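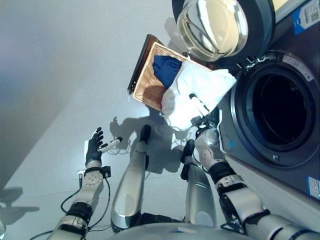
Hodlow Home Forum > Laundry & Utility > Basket by the machine, and the sticker thing

tumbledown_kit wrote:

Right, quick one before the school run. New front loader in at last, the dark grey one, 400 quid from Navmont with delivery. Went for it over the white one and no regrets so far. Questions, in no order:

1. Stickers on the front. Blue and white ones, one of them with a barcode. Peel or leave? Other half says leave till the guarantee's run out. I say they look daft.

2. Basket. Woven one, rectangular, light inside with a darker brown rim. Love it. But does anyone find the weave catches things? Had a thread pulled on a pillowcase.

3. Do I HAVE to separate navy from white. Everything goes in the one basket and I can't be doing with sorting on a weeknight.

Ta in advance

---

peg_and_prop wrote:

Peel them. Now, this week. Leave them a year and the heat bakes the glue on, then you're there with a plastic scraper and a bottle of something smelly. Take a photo of the barcode one first and put it with the receipt. Guarantee goes off the receipt and the serial number, and the serial is usually on a plate round the door somewhere, not a paper sticker.

Navy and white, no. Sorry. No.

---

greyline66 wrote:

Disagree w/ peg on the navy. I've washed the lot together at 30 for years and my whites are white. Whiteish. New navy stuff gets a couple of washes by itself and then in it goes with everyone else. Colour catcher if you're nervous.

Agree on stickers.

---

peg_and_prop wrote:

"Whiteish" is doing a lot of work there

---

greyline66 wrote:

They're tea towels peg, nobody's inspecting them

---

mabel_outback wrote:

On the basket. Yes they snag, the ones with a rough rim anyway. I had a Jirkomano one, lovely thing, ate two pairs of tights and the sleeve of a good jumper. Sewed a liner out of an old sheet, pure cotton, 100 per cent, washes with everything else. Elastic round the top. Took an evening. If you can't sew, pillowcase over the inside and peg it at the corners, looks a bit rubbish but does the job.

Run your hand round the rim too and feel for sharp ends. Bit of fine sandpaper, done.

Also how high is the door off the floor? If it's low you want to sit the basket on a stool, saves your back no end.

---

tumbledown_kit wrote:

Back from school run. Mabel that's brilliant, got an old double sheet doing nothing.

Door is lowish. At the moment I hold the basket on my hip and pull stuff out of it with the other hand straight into the drum. Works unless it's towels. Then half of it goes over the side and on the floor.

Stickers: overruled by peg and greyline, telling other half tonight.

---

slow_spin wrote:

Dont hold it, stand it. My mum did the hip thing all her life and she'd tell you the same. Basket on the floor, kneel on something, load the drum from there. Kneeling pad from the garden shed is fine.

And DON'T cram it. What size is the drum? Ours says 7 kilos on the front and that's for cottons, full whack. Synthetics you get a lot less. Its in the manual. I know no one reads the manual.

---

tumbledown_kit wrote:

7 as well. Manual is 31 pages and most of it is not in English, will look tonight.

Other thing I meant to ask. Flooring. There's hard floor by the machine, pale, and then carpet close by, and I'm wondering if I've been an idiot having carpet anywhere near a washing machine. Close up of it. 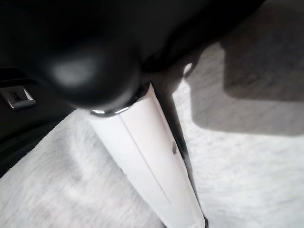

The carpet. Light grey, low pile.

Was told it'd be "fine in any room" by the chap in Berisha Floors. Now not so sure. Fluff shows on it, dark socks especially. Anyone got carpet that close and lived to tell the tale?

---

peg_and_prop wrote:

I'd have it up. Any machine can leak, doesn't matter how new. Hoses go, filters get left loose, someone overfills the drawer. Wet carpet stinks and it never quite goes. Vinyl or tile, with a mat you can chuck in the wash.

---

mabel_outback wrote:

Bit drastic. It's low pile, it'll dry if you get to it fast. What I'd do:

- check the hoses now, hand tight plus a bit, feel underneath with dry kitchen roll
- check again after a week
- turn the water off at the valve when you go on holiday
- drip tray if there's room to slide one in

We've had carpet up to the edge of the lino since we moved in and had one leak in all that time. Towels down, fan on it, windows open. Fine by the weekend.

---

greyline66 wrote:

With mabel. Though I'd not have picked pale grey myself. We've got something like it on the landing and it shows every single thing. Every hair. The mottled ones are a bit more forgiving, so you might get away with it.

For fluff, rubber glove slightly damp, drag it towards you. Gets up what the hoover leaves.

---

peg_and_prop wrote:

One leak is one leak too many on carpet. But its your house.

---

slow_spin wrote:

Is it glued or on gripper rods? If it's rods you can roll an edge back to dry the underlay. If glued then I'm with peg, at least the strip nearest.

Also level the machine!! Most "leaks" people post about on here are a machine walking about on spin and pulling its hose. Spirit level on the top, front to back and side to side, wind the feet till it stops rocking. Then do up the lock nuts. Everyone forgets the lock nuts.

---

tumbledown_kit wrote:

Rods I think? Will have a look. And it does rock a bit, if you lean on a corner. Didn't know about lock nuts.

Last thing and then I'll leave you all in peace. Folding. I've been folding on the bed and it's miles away so the clean stuff just lives in the basket till somebody wants it. Which means dirty stuff ends up on top of clean stuff, and round we go.

So I'm wanting one surface for folding and nothing else.

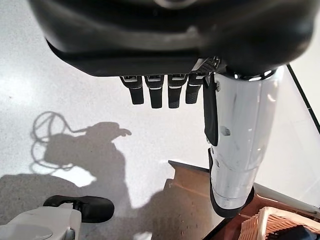
Trouble is keeping it clear. White with the little grey flecks hides crumbs a treat, which sounds good until you put a black t-shirt face down and pick up whatever was on it. Do I wipe it every time or put something over? Was thinking an old towel. Or a cut of that padded stuff you get for ironing boards, then I could iron on it too.

---

mabel_outback wrote:

Wipe it. Cloth on a hook next to it, takes no time. Towel just gets scrunched up and then you're folding on a lumpy towel.

If you want to iron though then yes padded cover, and check what the surface can take. Some of these speckly finishes mark with heat. A folded blanket under the cover isn't always enough with a steam iron.

---

greyline66 wrote:

I like the towel! Keeps things from sliding. Shirts go all over the place on a shiny surface.

Crumbs: dark tray for odd socks, buttons, the coins out of pockets. Anything small on flecks vanishes. I lost an earring back on ours for a fortnight and it was sat right there.

---

slow_spin wrote:

Rule in ours is nothing lives on the folding surface. Not the pegs, not the powder, not post. ESPECIALLY not post. Anything left on it goes in a box and the box goes out in the shed. They learnt.

---

peg_and_prop wrote:

Second basket. I know you didn't ask. But the clean-on-dirty thing is your real problem and it's fixed by having one for each. Doesn't need to be a nice one, plastic will do for the dirty stuff, keep the woven one for clean. Then your snagging is less of a bother too as it's only folded things going in it.

And put the navy in the plastic one. With the other darks. Away from the whites. I'm not letting this go.

---

greyline66 wrote:

lol

---

mabel_outback wrote:

Peg's right about two baskets. Would still line the woven one.

---

tumbledown_kit wrote:

OK update, did some of it this afternoon.

Stickers: first one came off clean, second one tore and left a papery patch. Washing up liquid and warm water sat on it a few mins, then rubbed with my thumb. Gone bar a bit of stickiness.

Hoses: one of them WAS a bit loose. Not dripping. But loose. So thank you.

Level: back foot was hardly touching. Wound it down, lock nut done up, tried a spin with just a couple of towels in and it's a lot quieter.

Carpet: on rods. Leaving it for now, going to look at trimming it back in June when we've got the week off. Peg you may say I told you so if it floods before then.

Liner: sheet cut out, elastic not found.

Navy and whites: went in together at 30 with a colour catcher. Haven't dared look.

---

peg_and_prop wrote:

Keep us posted on the whites.

---

slow_spin wrote:

Glad about the hose. For the sticky patch, tiny dab of cooking oil on kitchen roll, leave it a bit, then soapy water again. Try it low down first where it dosn't show. And leave the door ajar between washes or the rubber goes manky, and wipe round the bottom of it, that's where it all collects.

---

tumbledown_kit wrote:

Will do. Door's open now. Elastic was in the biscuit tin with the batteries.

Print this thread | E-mail this thread

Last updated: Apr 18, 2024

Contact the moderators | Copyright Hodlow Home Forum | Back to top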